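Getting crisps and snack packets recycled - is anyone still bothering?

wrappersdelight
Friday, May 15, 2020
Our council won't take crisp packets or anything crinkly in the kerbside box, so I've been saving ours up since November. I've now got 225 of them squashed into a bag for life and the drop-off at the Iler centre has shut its doors. My other half wants the lot in the bin by the weekend. Do I hang on or give in?
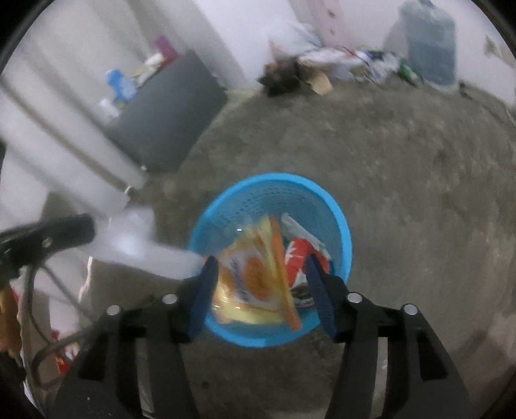

Posted in: Household Waste > Plastics and Packaging

mossy_shih
Hang on! They weigh nothing. I cut mine down one side, wipe them and lay them flat, and 40 go in an old shoebox. Much better than scrunching - and the collection people prefer them flat anyway.

Nostunetti
Sorry, but I'd bin them. I did this for ages and then found I was driving 16 miles there and back to hand in a carrier bag of fluff. The petrol can't be worth it. Buy one big bag and share it into bowls, that's what cut ours down.

wrappersdelight
One big bag lasts one evening in this house, so I'm not sure that's a saving :)

Heather Laing
I'm with mossy on this. Nostunetti, you don't have to make a special trip, you can take them when you're going past for something else. We keep ours in the dining room where everybody snacks, and it's a habit now, even for my dad who thinks it's all nonsense. 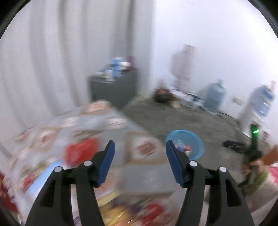

Our table with the checked cloth on

Nostunetti
Fair enough if it's on your way. It isn't on mine. I still say the makers should be sorting this out and we shouldn't be washing crisp packets at the sink like it's wartime.

mossy_shih
No argument there. Wosell Road shop used to have a box by the tills, bus 44 stops outside. Might be worth ringing them before you chuck anything?

wrappersdelight
Will ring on Monday. Bag's going behind the sofa till then.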